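The robotics club at our college asked for 1000 pounds this year, and it got the money by October. I have no quarrel with that. My quarrel is with the word "engineering" on the poster.

I sat in on one session. Five students, one laptop and a good deal of waiting for whoever had the laptop. 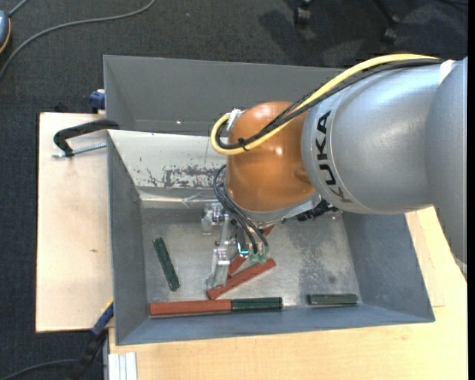 COMMENT: EDUCATION

A KUKA arm and a bin of red and green bars can teach plenty. So who decided where the gripper should go? Mostly the sample code did. Hidayah Kwok, who runs the club, told me the students would write their own "once they're confident". I've heard that said of long division.

Let them get it wrong first. Let them spend 2 weeks on a bad program of their own and explain it to the rest of us. I would pay for that.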